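Bench Arm FAQ

I keep getting the same questions about the arm I'm building at Stisdale, our shared workshop, so I've put the answers in one spot. I'll add more when I get the time!

What's it supposed to do?

Swap parts in old desktop computers. I picked that job because I had a pile of them (still do) and because I wanted something fussier than stacking blocks.

Did you design the gripper yourself?

Nope, I bought it as a kit from Flovmont and bolted it together over a couple of evenings. The linkages go on with socket-head screws, and I'd tell anybody to check them again after the first long run. Mine needed it. The controller is a Zendholm board I already had in a drawer.

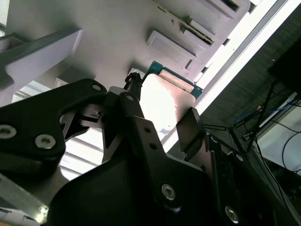
Wu wrote in to ask whether threadlocker would save all that re-tightening, and said the medium-strength kind had worked fine on a similar arm. I've since tried it on two of the joints and I like it so far, but go easy, a drop is plenty.

What did it cost?

$1483, not counting shipping or the drill bits I snapped. The gripper was the biggest chunk of that by a mile.

How do you teach it a move?

I drive it by hand with a little controller and record the whole thing, then I do it over and over (and over). I'm up to 4000 recordings now, and plenty of them are garbage. Memory slots are the hardest spot so far. The fingers have to come down between the slots and the CPU socket, and there isn't much room to be sloppy in there. 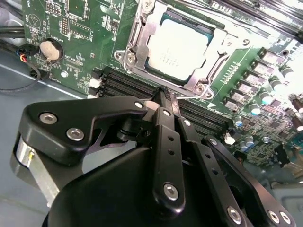 So I slow everything way down for that last stretch and only speed up again once the fingers are clear of the board. It makes for dull recordings, but I ruin fewer boards that way.

Can I come see it?

Sure! I'm usually at the bench Monday from 4 p.m. on. Bring a dead computer if you've got one, I can always use more.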